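About Cundden

Hi, and welcome to our little corner of the Bustness shared workshop!
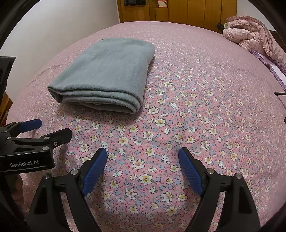 Two grippers and a folded blanket on the flowered sheet.

I started Cundden at home, with a soldering iron, one stubborn motor and a kitchen table I still owe an apology. These days there are seven of us, and we build small home robots that help with the dull stuff — bedding, mostly, plus towels and the odd sweater.

Our first machine, Karras, took two years and folded like a tired toddler (we loved it anyway). Gatilik is the one on the bench now, and it's learning from some 3,000 short recordings of people handling cloth in ordinary bedrooms.

We still cut most of our own parts in the workshop, and I still answer the email — so write if you'd like to visit! Evenings after six are best. Bring a pillowcase if you've got a tricky one.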